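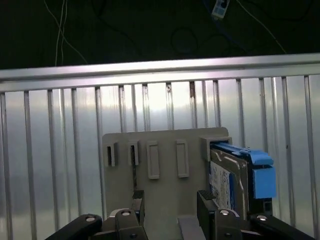 Reply from Radton overnight, short version: the slot pose filter shouldn't be fed while the fingers are that near the panel, mask them first, and their last release already does it if the config flag is set. Flag was not set. Ok.

Oct 28, 2025

Wrist cam pose estimate, drive panel task. Picking up from the drift problem.

Set the mask flag in the Kutosik config, restarted the perception node. Had to clear the cache by hand again, it keeps the July calibration if you dont. Somebody please put that in the startup script.

Replayed the bag with 200 frames. Before the mask: 151 good fits. With mask: better by eye, rerun the count once the logger is fixed, it drops the last chunk on exit.

Remaining bad fits are nearly all glare, I think. Bright patch on the sheet behind the bars comes right down to the top of the panel and the edge finder grabs it, or grabs a vertical bar and calls it a panel side. Tried:
- lower exposure. Lost the dark slits in the open slots, no good
- crop at the aluminum rail. Helps with the cables, does nothing for the bars
- color gate on the blue caddy. Good anchor for the right hand slot, useless for any view with no drive in it

Closed frames next to the open slots still score as slots sometimes. Template is outline only, so of course. Need to use the dark opening as a feature too. Added a darkness term, weight 4, then 5. At 5 it starts likeing shadows. Leave at 4.

Planner side: Ahonen branch wont build against the new message type, so approach poses are still going through the old Diltico bridge. Slow but works. Don't merge anything until the stamp mismatch is sorted, the pose is tagged at publish time and should be capture time.

Next: fix logger, rerun the bag, then fixed exposure vs auto on the same bag setup.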